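Finding a Hidden Water Leak With Your Own Meter

Filed under: Plumbing, Water Bills
By Philomena Gyamfi

Our December bill showed 646 cubic feet of water. The month before it was 273, with the same two people in the house and no guests. I found the leak in two evenings with the water meter, a flashlight and a bottle of food coloring. The method works for any house with its own meter. In an apartment building you may have to ask the manager where the meter is and which valve belongs to your unit.

What you need

A flashlight
A screwdriver or meter key to lift the lid
Paper and a pencil
Food coloring, any dark color
A dry paper towel or two

Step 1. Find the meter and learn to read it

Most meters are in a box set in the ground near the street, or in the basement where the pipe comes in. Lift the lid slowly and look before you put your hand inside. Spiders like these boxes, and so do wasps in summer.

Wipe the glass. You will see a row of numbers like the odometer in a car, and often a sweep hand. Many meters also have a small triangle or star that spins with very little flow. This is the leak indicator. Newer digital meters may stay blank until you shine a flashlight on them. Some of these show the total and the flow rate in turn, so wait through a full cycle.

Check whether yours counts gallons or cubic feet. It is printed on the face. One cubic foot is close to seven and a half gallons. Bills are sometimes in units of a hundred cubic feet, so compare carefully before you call the water company.

Step 2. Do the quick test

Turn off every faucet. Make sure the dishwasher and washing machine are not running, and turn off the ice maker. If you have a water softener, check that it isn't in its rinse cycle. Then look at the leak indicator for two full minutes.

If it moves, water is going somewhere. If it doesn't move, you may still have a leak that comes and goes, so do the next step too.

Step 3. Do the overnight test

Write down all the digits after the last person has brushed their teeth. Write them down again in the morning before anyone uses the bathroom. Mine said 2881 at eleven at night and had gone up by nine before breakfast. Put a note on the bathroom door if you live with people who get up at night. A flush will spoil the result and you'll have to do it again.

Step 4. Is it inside or outside?

Find the main shutoff for the house. It is usually where the pipe enters, with a round handle or a lever. Close it, open a faucet to be sure the water has stopped, close the faucet, and go back to the meter.

Still moving: the leak is between the meter and the house, or on a branch that leaves the line before the shutoff, such as a sprinkler system.

Stopped: the leak is in the house or on something fed from it. Open the shutoff again and go on to Step 5.

An old round-handled valve can be stiff. Don't force it with a wrench. If it won't turn by hand, skip this step and have a plumber replace the valve when you can. Some old valves also don't close all the way, which makes the test hard to read.

Step 5. Test the toilets

Toilets are the usual cause. Take off the tank lid and put ten drops of food coloring in the tank. Don't flush. Wait half an hour and look in the bowl. Color in the bowl means the flapper is leaking.

While the lid is off, look at the overflow tube, the open pipe standing up in the tank. The water should sit an inch or so below its top. If water is running into the tube, the float is set too high or the fill valve is worn out. This won't show up with dye in every case, so look at it as well.

Test every toilet, including the one in the basement that is hardly used. Ours was that one. It was a worn flapper, and the new one cost less than lunch.

To change a flapper, close the small valve behind the toilet, flush, unhook the old flapper from the two pegs and the chain from the handle arm, and take it with you to the store. They come in different sizes. Leave a little slack in the new chain. If it is too tight the flapper won't seat, and if it is too long it can get caught underneath.

Step 6. Check the rest, one at a time

If the toilets pass, close the small valves under the sinks one by one and look at the meter after each. Wrap a dry paper towel around each joint and leave it for an hour. Look at the relief pipe on the water heater and feel the floor under it. That pipe may carry hot water, so use the towel and not your fingers. Outside, check the hose faucets. A drip at a hose faucet can run down behind a shrub for months.

Pipes under a concrete floor are harder. A warm patch on the floor may mean a leak on the hot side. Leave that one to a plumber with listening equipment.

Step 7. Confirm the repair

Repeat the overnight test after you fix anything. I have seen people fix one leak, feel pleased and miss the second. Keep the readings on a sheet of paper near the shutoff. I write mine down on the first of the month.

Then call the water company. Some give a credit once for a repaired leak if you send the receipt for the part. Ask how many billing periods it covers and whether there is a deadline.
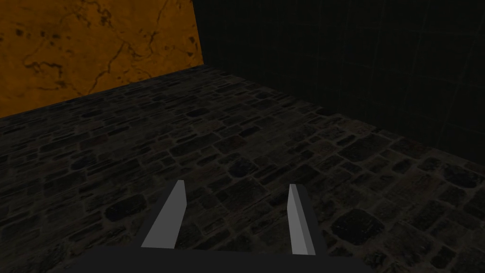 Kazue Furukawa: Thanks for the part about the overflow tube. My dye test was clean on both toilets and the meter kept creeping up, so I had started on the sinks. The float in the upstairs tank was set too high. Does the overnight test still work if there's a softener that regenerates at 2 a.m., or should I put it on bypass first?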